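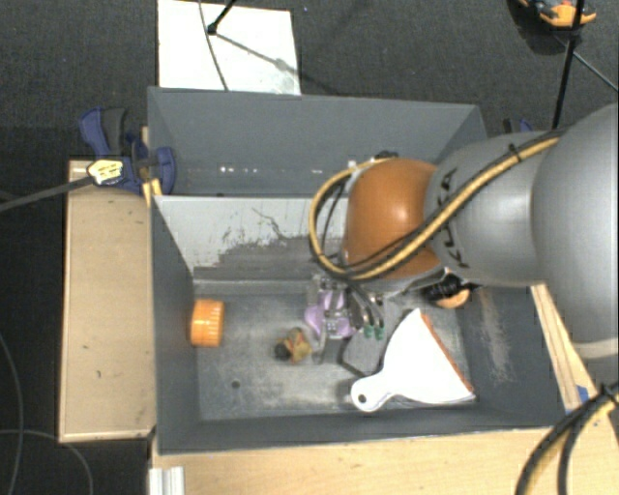 Open day at Drolisard, Stokanley

I went to the open day in October with my colleague Salamatu Asante. We run the small household shop in Brumthorpe, and we have bought brushes, pans and buckets from Drolisard for many years without ever seeing the place where they are kept. The invitation said "doors open at 10 in the morning" and we arrived at twenty past nine, so we had time for a coffee in the car.

First impression

The building is larger than I expected. Ashwin Joseph received us at the entrance and told us they have 845 articles in the catalog at the moment, and 200 of them are for cleaning. The rest is kitchen, bath, garden and a few toys. There were 16 visitors in our group, most of them shopkeepers like us, and one couple who wanted only to buy a mop and had misunderstood the invitation. They stayed until the end and I believe they enjoyed it.

We got a map on paper, but the map was from before the new wall was built, so we followed Mr. Joseph.

The room with the mixed goods

This was for me the best part of the visit. Single pieces of all kinds are put together here before they go back to the right shelf. I stood for a long time by a big gray bin on the dark carpet. It has two compartments along its length, a narrow one and a wide one, and the loose things were in the wide one.

The biggest thing in it was a white dustpan with an orange-red lip. I looked at it with professional interest! The handle is short and rounded, and it has a round hole at the end for hanging. In our shop we hang all the dustpans on hooks, and a pan without a hole is a problem for us - it must lie on a shelf, it slides, and the customers put it back upside down. I asked Mr. Joseph if the colored lip is softer than the pan on this article. He said that he would have to ask the buyer, and he wrote it in his notebook. I am still waiting for the answer.

There was also something of light purple plastic with rounded lobes, which Salamatu liked for the color only, and near the dustpan a flat dark-gray piece and two little green tips next to each other. We made guesses about the green ones and did not agree. Salamatu said kitchen, I said garden.

Mr. Joseph explained the rule of the room: no piece stays there overnight. At half past four in the afternoon the last ones are checked against the list, and what is not on the list goes to a cupboard called "Bautista". It has its name from a supplier who used to send many things without papers. We were allowed to open the cupboard. It was full of lids.

The high shelves

After this we saw the main hall with 3000 shelf places. It is clean and well lighted, but cold, and I recommend that you bring a jacket if you go. The shelf labels are written by product family and then by color, and I found that very practical. In Brumthorpe we sort by price, and when a customer asks for "the same bucket, but blue" we have to search on three shelves. Salamatu has already started to change this in our shop, beginning with the brushes.

I would have liked to see the packing tables for longer. We had only a few minutes there, and the lady who showed us how the brooms are packed spoke very softly. What I understood is that the heads and the sticks travel in separate cartons, and that the mistakes in our last two deliveries come from this. I said it politely and she was friendly about it.

Lunch and prices

Soup, bread and apple cake. There was not enough cake for the second half of the group.

After lunch we had a talk about the prices for next year. I will not repeat it here, the list comes by mail in December. Cleaning articles will become a little more expensive, garden articles stay the same.

If you want to go

The next open day will be in the spring. You have to write to the office before, and you should say if you come by car, as the parking behind the building is small. From the station in Stokanley it is a walk of half an hour along a road with trucks, so I would take the bus. Closed shoes are required in the main hall. Ask to see the room with the mixed goods early, when it is quiet, and take a notebook with you - I had none, and wrote the article numbers on the back of the map.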